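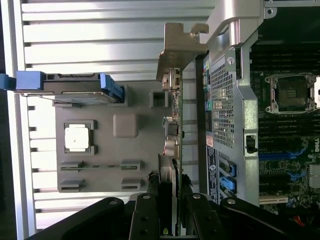 So why does a club cross-country race score the first few runners home and ignore the rest? It's a team race first, and adding up finishing places is the quickest way to compare teams with pencil and paper. Lowest total wins.

Session 4, Running clubs and how they raced. Notes for anyone who missed Sat 18 January (there were a few of you, I think it was the fog).

I started with the Rosbridge Harriers because their minute books are such good fun. In 1956 they put 46 runners into a league match and still lost, because their best man went the wrong way round a hay barn and their scoring eight fell apart behind him. I read you the secretary's account of it, which is very cross! Have a look at how he uses the word "sporting" and who he means by it.

Then we did the Stilley Relay. Four legs, the third one uphill nearly all the way, and some 1000 people watching on the green by the end of the decade. Awuor asked where the women were. Good question, and the answer is on the tea rota until much later, so we'll come back to it properly next time with Lamduan Wattanapong's chapter.

Rodel Galang and Florante Dizon disagree about whether the leagues were ever truly amateur. I lean towards Dizon (travel money is still money) but read both and argue with me.

For next week: Wattanapong, chapter 2, and one page from you on any club you like. Yaqin has the spare copies. Bring the map of the Stilley course too, I want to go over leg three again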